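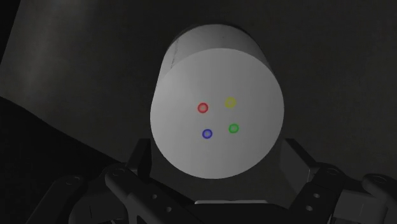
Progress Report to the Condard Fund: Archive and Reinstallation of the Owusu Sound Works

March | By Skye Strachan | 4 min read

This report covers the second period of the grant. The work funded is the transfer of the Owusu tape holdings, the repair of the playback equipment used in the original installations, and the reinstallation of one complete work, "Endach," in the lower gallery at Trindberg. The first period was spent mainly on inventory and is covered in the previous report. Spending is within budget except on the equipment line, discussed below.

Tape transfer

The inventory lists 309 reels. All reels in the first storage group have now been transferred, and the second group is in progress. Transfers are made at 96 kHz, 24 bit, one pass per side, with no noise reduction applied to the preservation copy. A listening copy is made separately.

The main technical problem has been binder breakdown on the back-coated stock. Affected reels shed oxide on the guides and squeal at playback speed. They are being baked at low temperature before transfer, and then left to rest for a day. Leandro Mateos keeps a log of oven time, rest time and head cleaning for each reel. Acetate reels are kept out of the oven and go straight to the machine after a visual check of the splices. Many splices have dried out and have to be remade, which slows the work more than the baking does.

Track layout was not always marked on the boxes. Several reels labeled as half-track stereo were recorded as two unrelated mono parts, intended for separate rooms. These have been renamed in the catalog as paired parts, with the room assignment given where the composer's notes supply it. Where the notes are silent the field is left blank.

Playback equipment

The two original tape decks were sent out for repair. One is back and runs within speed tolerance. The second needs a replacement capstan motor, and the supplier's first unit arrived with the wrong shaft length. A correct unit is on order. The equipment line is over by the cost of return shipping and a set of pinch rollers not included in the original estimate. We ask that this be covered from the unspent part of the travel line.

Amerley Darko has measured the frequency response of the original loudspeakers. They roll off steeply above 9 kHz, and the surrounds on most of them have been replaced at least once. The piece was mixed for this roll-off. Our current plan is to use modern drivers with a fixed filter that follows the measured curve, and to keep the original units for reference only. Documentation of the filter settings will be deposited with the files.

Reinstallation of "Endach"

The score calls for 40 minutes of material, looped, with the loops on different rooms running at slightly different lengths so that they drift apart during the day. In the first installation the drift came from the tape machines themselves. Mansa Yakubu has rebuilt it in software with fixed loop lengths taken from the surviving reels. Test playback in the gallery was held over three evenings after closing. The drift behaves as the notes describe up to the middle of the afternoon -- after that the rooms come back into partial alignment sooner than expected. We believe one loop was measured from a reel that had been trimmed. A second copy of that loop is in the untransferred group and has been moved up the queue.

Sound leakage from the stairwell remains high. Curtains reduced it at upper frequencies but had little effect on the ventilation hum. The building office has agreed to run the fans at the lower setting during opening hours, subject to a check on humidity.

Rights and access

Ayuba Dankwa has completed agreements with the estate for on-site listening. Online access is limited to short excerpts. Two performers heard on the early reels have yet to be identified, and those reels are closed until they are.

Schedule

Transfer of the second group should finish before the summer closing. The opening date of the reinstallation depends on the capstan motor only in so far as we wish to show one deck running; the sound does not require it. A public listening session with seating for about 40 is planned for opening week, with a short talk on the transfer work.

Next period

-- Complete remaining transfers and checksum verification
-- Re-measure the trimmed loop and revise the playback file
-- Receive and fit the capstan motor
-- Submit catalog records for review

A revised budget table has been sent separately.

Recent items

First Period Report: Inventory of the Owusu Reels
Notes on Loudspeaker Measurement in the Lower Gallery
Listening Room Hours at Trindberg
Call for Information: Unidentified Performers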